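Unit 6: Reading a Materials Claim
Course handout, Interior Surfaces and Finishes

Bring this to the session. You'll need the two supplier sheets from Unit 5 as well.

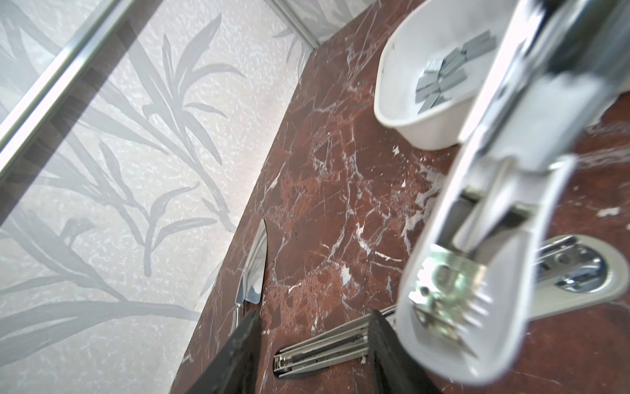 Last unit ended with the word "durable" and a room full of people who were sure they knew what it meant. I am less sure than I was when I started teaching this course. Most of what gets said about surfaces in sales literature is a claim with the conditions taken off, and the job this week is to put the conditions back on.

Start with the basic form. A claim says that material A resists thing B. What you need to ask is how much of B, for how long, at what temperature, and compared with what. If the sheet is silent on all four, you have read an adjective.

Washable wallcoverings

"Washable" and "scrubbable" are often used as if they meant the same thing. They don't. A covering can take a damp sponge and still lose its print under a brush. Ask which cleaner was used in the test and how many strokes. The Baduvham sheet gives 2363 strokes for its vinyl-coated line, which sounds wonderful until you look for the pressure on the brush and find it isn't there. The competing sheet, from Grandasier, gives 2555 and leaves out the cleaner. Several of you wrote in your homework that the second product was better. On what grounds? Two numbers from two unlike tests can't be ranked.

Also note that neither sheet says a word about seams. Coverings tend to fail at seams and corners first, and the test piece is usually a flat sheet with no seam in it.

Stone and "stain-proof"

Marble is mostly calcite, and calcite reacts with acid. Lemon juice, vinegar and some bathroom cleaners will etch a polished face. A sealer slows down staining, where a liquid soaks in. It does very little about etching, where the surface itself is eaten. The Zavirico brochure uses one word, "protected," for both. I would mark that down in a student paper and I don't see why a company should get an easier ride.

Watch the word "marble" too. In the trade it gets stretched to cover limestones that take a polish, and sometimes serpentine, which behaves differently with acids. A color name on a price list tells you almost nothing about what the stone is made of. Ask for the geology or ask for an offcut and test it yourself.

Where things meet

My own complaint about this whole literature is that it treats each material alone. A joint between a wall finish and a counter has to cope with movement, water and whoever is cleaning it, and the people who make the paper blame the people who cut the stone. Metal trims get sold as the answer. They cover a raw edge well enough. Whether they keep water out depends on what is behind them, and a catalog photo won't show you that.

A word on surveys

The Amaral survey in your reader reports that 53 percent of owners were "satisfied or very satisfied" with their finishes. Look at when they were asked. Most had lived with the work for 2 months. I'd expect nearly anything to look good at that age — including a bad paint job. The survey also went only to people who had registered a warranty, so ask yourself who is missing.

For the November session

Pick one sentence from any supplier sheet and rewrite it so that it could be shown to be wrong. Keep it under a page. State the test, the amount, the time and the comparison. If the sheet doesn't give you enough to do this, say so and list what you would have to ask for. "The supplier is reputable" is not evidence and will be handed back.

Reading: chapter on test methods in the course reader, skip the section on carpet.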